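Search the site
Enter keyword
All categories

Visit report: the Calvo repair and parts-sorting unit, Ponedton

This site uses cookies to remember your preferences. Accept all / Manage settings

The Calvo unit at Ponedton opened its doors on May 7, 2022 for the first time since it moved from Lirkusport. I attended the late morning session. Entry was free and the route was marked with tape on the floor. The unit takes in returned small appliances and control assemblies, strips them, and sorts the contents into parts for re-use, parts for test and parts for scrap. My interest was in the second half of that process, the sorting, and this report deals mostly with that.

Access and layout

The building is a single-storey shed of about 170 square metres, divided by a partition into a goods-in area and a bench area. Goods-in was stacked with returns in grey crates, each with a paper ticket tied to the handle. The ticket carries a batch number and nothing else. Batch 507 was open when I arrived and was used for all the demonstrations.

The bench area has a level floor, strip lighting and no windows on the south side. Rosalía Lozano, who gave the tour, explained that daylight from that side had caused trouble at Lirkusport, where the benches stood under a glazed roof and small markings on components could not be read in the afternoon. The lamps at Ponedton are fixed and are left on all day. I found the light even enough, although there is still some glare from anything polished.

Stripping

Stripping is done standing up. The casing screws come out first and go into a pot which stays with the unit until it has been signed off. Wiring is unplugged where there is a plug and cut where there is not, and the rule is to cut at the board end so that the part keeps its lead. Parts with leads attached take up more room and tangle with one another, but they can be tested without soldering. Consuelo Lozano, who runs this side, put the average at 6 minutes per unit for an operator with a season's practice. The one I timed took longer, owing to a seized screw.

Sorting

Sorting is done at white-topped tables using shallow plastic trays in an orange-yellow colour. The previous system used deep bins. These held more, but the operator had to reach in and turn things over to find what was at the bottom, and boards were scratched in the process. A shallow tray shows all its contents from a seated position. The penalty is capacity, and full trays have to be cleared several times in a shift.

The practice is to keep a tray to one kind of part. Boards lie flat and are not stacked. Small metal-bodied parts with leads are placed away from the tray walls, which makes them easier to pick up with the fingertips, and their wires are left as they fall. I asked whether the wires ought to be coiled and tied. They used to be, with a twist of paper, and it was given up as too slow.

Between the plastic trays goes a stainless steel one, lined with a sheet of plain white paper. It is the inspection tray. One part at a time is moved into it, looked at on both faces and then passed on. The paper is there for contrast, and it also shows up loose solder, grit or broken plastic, any of which sends the part to scrap. The sheet is changed when it is marked. I was told the steel trays were bought as catering stock from a Fulov clearance and that the unit holds 21 of them.

The method has some weak points. A part may be put back in the wrong tray after inspection, as the trays are all of one colour and carry no labels. The operators work by position, left and right, and seem to manage, but a visitor standing on the far side of the table has everything reversed. A coloured clip on the rim would deal with this at small cost. The steel rim is also bright, and from certain seats the reflection is a distraction. A brushed finish would be better.

Records

Each batch has one sheet, filled in by hand at the end of sorting and copied to a ledger. Quantities are entered for re-use and for test. Scrap is entered by weight only. Faults found at inspection are written in plain words, with no codes, which makes the ledger readable but hard to search. A change is planned for September.

Practical notes

Parking is on the verge opposite the gate. The tour takes an hour. Stout shoes are required in goods-in and are not lent out. Tea was available in the partition doorway, and bags have to be left at the entrance. The bench area is reached by one step, with a ramp on request.

Questions were taken at the tables at the end of the hour, with the trays still out.
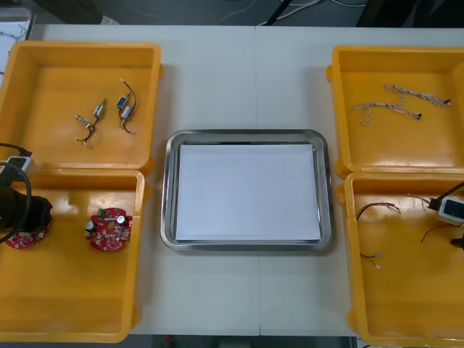 Consuelo Lozano wrote in after reading the draft to say that the labels were tried at Lirkusport and came off in the wash, that clips had not been considered and would be, and that the paper should be described as changed at every new batch as well as when marked.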